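Plunby Rentals: a little dataset of vacation rental listings

README, last touched in November

Hi! I'm I-seul Moon, and I put this together after a long stretch of helping my aunt rent out her condo in Kadutville. Every winter she asked me what to charge for February, and every winter I guessed. So I started saving listings, and now there's a table.

What's in it

There are 3,241 rows, one per listing per season. A place that was advertised two winters running shows up twice, with the same unit_id. Everything covers furnished short-term and seasonal rentals in Kadutville and the Jurnar side of the lake. No hotels, no campgrounds, no rooms in somebody's house.

The main file is rentals.csv and it has nine columns:

unit_id — a number I made up, means nothing
area — kadutville or jurnar
beds — studios are 0
season — winter, summer or shoulder
min_nights — the shortest stay the owner will take
rate_month — asking price in dollars, before tax
pets — yes, no, ask
laundry — in_unit, shared, none
notes — my own shorthand, sorry in advance

The laundry column was a late addition and I'm so glad I went back for it! People staying a whole month care a lot more about a washer than a view (my aunt disagrees, loudly). If the listing only said "laundry available" I put shared.
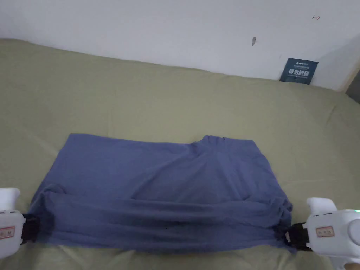
Blue garment spread out on a khaki-green sheet.

Where the numbers come from

Mostly from public listing pages and the bulletin sheets that Oh Property Desk leaves by the door. I typed the paper ones in by hand, usually after 9 p.m., so expect a typo or two. These are asking prices, and I have no idea what anyone really paid. Owners around here bargain, especially for shoulder season.

Things to watch out for

If a listing gave only a weekly rate, I divided by seven and multiplied by 30. That makes some of the Jurnar cabins look pricier than they'd be on a real monthly deal. Those rows have "wk" in notes, so you can drop them easily.

Cleaning fees are a mess. Some owners fold them in, some don't, and plenty never say. I left them out unless they were already part of the advertised rate.

A blank min_nights means the listing didn't say. Please don't read it as one night — I did that in my first chart and got some very silly results.

I took out names, phone numbers and street addresses. If you spot one I missed in notes, open an issue and I'll pull the row.

Using it

Free for any purpose, just mention Plunby Rentals somewhere. It opens fine in a spreadsheet, and the separator is a comma. Summer rows for Jurnar are thin right now, so if you have old flyers in a drawer, send them my way!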